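Plovcombe Stretch Log: read me first

Version of 4/5/22. Replaces the one with the broken poses file.

What you've got

A folder of stretching and yoga class records from the Plovcombe hall, typed up by hand from paper sign-out sheets. There are 3000 rows, one for each pose held by each person who could be bothered writing it down. It covers 115 classes. If you came looking for heart rates, joint angles or inner peace, the columns don't go that far.

Files

classes.csv: one row per class, with date, teacher code, room temperature and whether the heater was on
poses.csv: the big one
people.csv: 83 people, codes only, with age band and years of practice
names_of_poses.txt: our spelling of each pose, with everyone else's spelling beside it

Open them in any spreadsheet program. Dates are day first. If your program thinks otherwise it will quietly turn half the winter into summer, and you'll write a very interesting paper about seasonal flexibility.
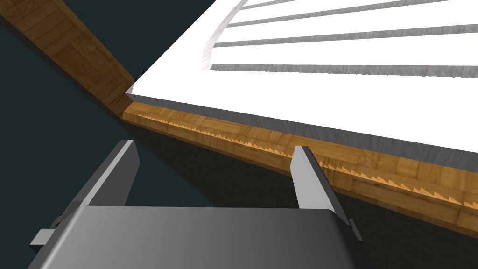

Fig. 1. Gripper, two fingers, open.

Columns in poses.csv

class_id: matches classes.csv
person_id: matches people.csv
pose: see names_of_poses.txt
side: L, R, both, or blank. Blank means blank. We did try guessing, and the guesses have been taken out again.
held_secs: how long the person says they held it
effort: 1 to 8, where 1 is lying down and 8 is regretting the class fee
prop: block, strap, bolster, chair, wall, none, other
note: free text, spelling left alone

The effort scale used to stop at five. People kept writing in six and seven, and one page had an eight underlined twice, so we gave in. Rows before the change are marked old_scale in the note column. Please don't stretch the old numbers to fit the new ones. It was tried at Edine and the results made child's pose look like mountaineering.

Known problems

Held times are self-reported and cluster in a suspicious way on 30 and 60. A minute in pigeon pose is not the same length for everybody, and we have no clock data to settle it.

Corpse pose is over-represented. It's the last pose of every class, people had the pen in their hand, and it's the one they remember fondly.

The Pickering classes were chair yoga, so prop says chair nearly all the way down. Leave them out if you're comparing prop use, or keep them in and say so.

"Warrior" with no number after it could be one, two or three. It stays as plain warrior. Same goes for "twist" and for the entry that reads "the bad one", which turns up in several classes and may not be a single pose.

Teacher codes T4 and T5 could be the same teacher before and after a change in handwriting.

September is thin. The floor was being sanded and classes went outside, where the sheets blew away.

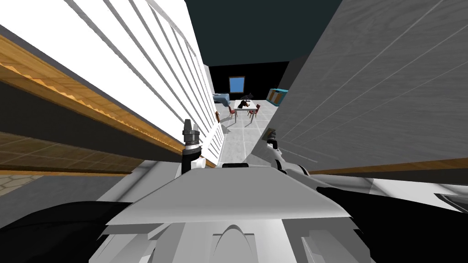 Fig. 2. White slats, wood-grain trim and grey wall panel, rendered view.

What it's good for

Working out which poses get paired together, how props get used by newer and older hands, and how effort scores drift over a term. It has also been used to plan class lengths, with fair results.

What it's no good for

Injury rates. People who hurt themselves went home without filling in the sheet. Don't use it to tell anyone how long they ought to hold anything, either.

Privacy

Everyone agreed to have their rows shared. Notes that mentioned a neighbour, an employer or an operation have been cut and replaced with [removed]. If you reckon you recognise someone by their hamstrings, keep it to yourself.

Tidying script

The script is called falteck, after Falteck, the label on the hall's old stereo. Run it from the top folder and it writes clean copies into a new folder called out. It doesn't touch the originals. It will complain about row 115 every time. Ignore it.

Licence

Free for any use with credit to the Plovcombe Stretch Log. If you fix a spelling in names_of_poses.txt, send the fix back, but be warned that the argument over "chaturanga" is closed.

To do

- minutes for the warm-up, currently missing
- decide what "other" means under prop (so far: a dog, a rolled jumper, somebody's husband)
- merge T4 and T5, or don't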